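If your kitchen arm keeps dropping spoons, check the pads before you blame the motor. I spent a whole evening in the settings of my Trulov because it let go of everything thin, and the trouble was cooking oil on the finger pads. Warm water, a drop of dish soap, dry them well – done!

The worse fault came in March. The arm closed on a spoon handle, slipped, and shoved the thing straight off the counter (and my hand was right there, reaching to help). It didn't hurt much, but now I hit the stop button before I reach in, every time.
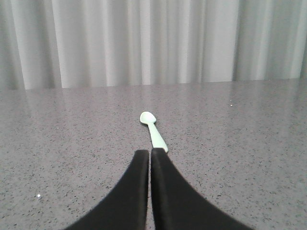 Page last changed: March, 7 p.m.

Light plastic spoons like the green one are what I test with now, with the rest of the counter cleared. I turn the speed down to 21 and let it try 7 pickups in a row. If it slips even once, I clean the pads again and go back to the start. Colleen Lemieux wrote to say she wipes hers after every 60 pickups, and I've started doing that too.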